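September, 16:45

Moved the tables again. The front one now sits 47 cm from the second, enough to get a chair through without turning it sideways. Yesterday's spacing was 45 and the chair back caught every time. I would have liked 50, but the wide desk won't go any further left.

Bowl of toy vegetables stays on the light table. The bright green bowl is on the other table, left end, so the 2 can't be confused when putting things away. Green Lego baseplate left out, bricks still scattered over it. Sorting them by colour is a job for the morning - I started a list and got as far as red.

Tall cardboard box still by the wall. It should go flat to Gomden with the next collection, but the form asks for a depth and I had put the tape measure away by then.

Monitor and laptops on all afternoon. Idahosa order not confirmed. Rang Dretico about felt pads for the table legs; they only sell them in round, and the feet may need square. Will check before ordering.

Tea at five, in the other room.

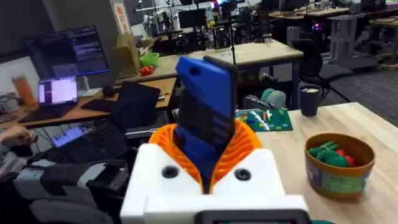 Tables and desk, late afternoon.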